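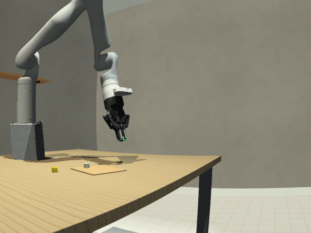 Tredel Bench Cell, version 4: review

Tredel is a package for building a tabletop robot cell in simulation, running the job there, and then carrying the frames, payload and gripper settings across to the real controller. It is sold to small workshops and teaching labs. I used it at Githolm from June until the licence check at the end of the trial, mainly to lay out and then re-lay one pick-and-place cell: an arm on a fixed pedestal, a two-finger gripper, a wooden table, a thin square board as the target, and small parts, among them dice.

August 2025. Reviewed on a paid single-seat licence.

What you get

The installer, a library of arms and grippers, a set of room and furniture models, a scene editor, a physics back end and an export tool. The room models are better than they need to be. The wood grain, the plaster and the floor grout all render cleanly, and shadows fall on the table in a believable way. This matters if a camera is going to be tested in the same scene. If not, turn the shadows off and save the graphics card.

There is no printed manual. The help pages are searchable, and mostly right. The page on pedestal mounting still describes the version 3 dialogue, and two of the buttons it names have gone.

Setting up the base

Start with the pedestal. Place it, lock it, and only then attach the arm. The editor will let you do these the other way round, and the arm will then keep its own world position when the pedestal is moved. I lost an afternoon to that. Fengying Zou, who had used version 3, found the cause: the parent link is written when the arm is attached and is not refreshed by the "snap to surface" command.

The pedestal top has a flange offset field. It is set to zero by default. Our real pedestal has an adaptor plate 9 mm thick, and with the field left alone every taught height was wrong by that amount. The software gives no warning, as it has no means of knowing about the plate. Measure the stack from table to flange with a height gauge and type the figure in.

The base frame can be shown as three coloured axes. Check the rotation about the vertical before going further. Cable exit direction is a separate property and does not rotate the frame, although the icon suggests it does.

Gripper and tool point

The gripper model is a linkage type, and the fingertips move through a shallow arc as they close. Tredel handles this properly. The tool point can be tied to the tips at a stated opening, or left floating so that it follows them. I would use the fixed setting for anything placed at a known height, and the floating one for picks where part width varies.

Closing force is a single number. In simulation it has little effect until it is set low enough for a part to slip, and then it has a great deal. Dice are a fair test because the faces are small and a tilted grip shows straight away. With the default friction value the parts behaved as if glued. I halved it and the results came much closer to the bench.

One fault needs mentioning. If the gripper is swapped for another model from the library, the payload figure is updated but the centre of mass is not. The arm then sags or lifts slightly at the end of a fast move, in simulation and, if you have exported, on the real thing. Re-enter the centre of mass by hand after every swap. Eltach, who resell Tredel and handle the support calls, confirmed the fault by email and gave no date for a fix.

Table, board and small parts

Furniture is placed by dragging or by typing coordinates. Use the second. The table comes in as a single rigid body and is treated as perfectly flat. Ours is not. Urho Aaltonen put a straight edge across it and found a dip near the middle, so we added a height map. The tool for this takes a plain text grid and works well, though the column order is reversed from what the help page says.

The target board can be turned to any angle on the table. Its own frame turns with it, so place positions stay correct if they were taught relative to the board. If they were taught in the base frame they do not. This is ordinary practice and Tredel does nothing to enforce it.

Small parts need attention. At the standard physics step, anything as light as a die tends to creep or tremble where it rests on the board. The cure is a shorter step. I ran at 400 Hz for the contact phase and 200 Hz for the rest of the cycle, using the zone setting that switches between the two when the tips come near a surface. Running the short step throughout is simpler but slowed the machine we had to the point of being tiresome.

Collision shapes for the fingers are generated on import. They came out slightly fat. A part held near the ends of the tips was sometimes reported as touching the finger body when it was clear of it. There is an editor for the shapes, and trimming them by hand took less time than I had expected.

Carrying it across to the real cell

The export writes frames, tool data, payload and a program skeleton. I compared it line by line with what we had entered at the pendant. Frames and tool data matched. Speeds were written as a fraction of maximum, which our controller reads correctly, but Cristian Bedoya's older one at Negussie reads as millimetres per second and so barely moves. Check yours on a dry run with the override turned down.

The first real run used three touch-up points: one on the board and two on the table. The touch-up wizard asks for them in sequence and then shifts the scene to suit. It reports the residual error per point, and I would have liked it to keep a log of them. At present the figures vanish when the window is closed. Tolera Nigatu now writes them in the cell book each time, and a slow drift in one point did lead us to a loose pedestal bolt.

Upkeep

A simulated cell goes out of date as soon as somebody moves the real table. Our routine is short:

Touch up the three points after any move of the table, board or pedestal.
Check the pedestal bolts and the gripper mounting screws with a torque driver.
Compare the finger opening in the software with a gauge block held in the real fingers.
Replace the finger pads when the faces show wear, and enter the new thickness.
Save the scene under a new name before any library update.

The last item comes from experience. A library update changed the arm model's joint limits and the old scene opened with one joint outside its range. It could not be moved until the limit had been edited in a text file.

Faults in brief

Centre of mass not refreshed on gripper change. Help pages behind the software. Touch-up residuals not stored. Default friction too high for small hard parts. No undo in the collision shape editor.

Good points in brief

Accurate export of frames. Proper treatment of fingertip arc. Zone-based physics step. Stable over long runs - I had no crash in the whole period, including runs left going overnight.

Who should buy it

A workshop with one or two arms and changing layouts will get its money back in pendant time. A lab teaching cell layout will find the frame tools clear once the order of attachment is understood. For a fixed line that is never altered it is hard to justify, and the controller maker's own offline package will do.

The licence is tied to one machine. Moving it to another took a phone call to Eltach and was done the same day. I have renewed ours, and will add a note here if the gripper fault is put right.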